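Pukness Opens Small Parts Sorting Service in Primberg

PRIMBERG, June -- Pukness, the household reuse workshop, today announced a new sorting service for rings, washers, clasps and other small parts that people usually keep in a drawer and never find again. The service is open to residents of Primberg and Gavberg from this month.

Customers bring their mixed parts in any bag or jar. The staff separate them by kind and size and return them in low open boxes, so that the contents can be seen from the top. During the trial period in spring, the workshop sorted 2,778 pieces for 17 households.

"We were asked many times why we do not buy nice plastic trays," said Mahfuz Munshi, founder of Pukness. "But printed packaging is already in every home, and a box with low walls is easy to reach into. For round things like rings it works very well."

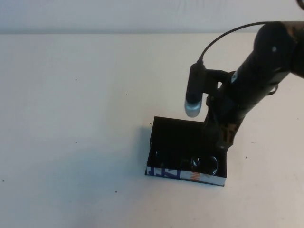
The boxes stay with the customer after the sorting is finished. Larger collections are accepted by appointment at the Kozan Street counter, and will be ready in seven days. The price is $18 for each bag or jar -- the boxes are included.

Parts can be left at the counter every morning until noon. For questions from the press, please ask for Mahfuz Munshi at the Pukness workshop, Primberg.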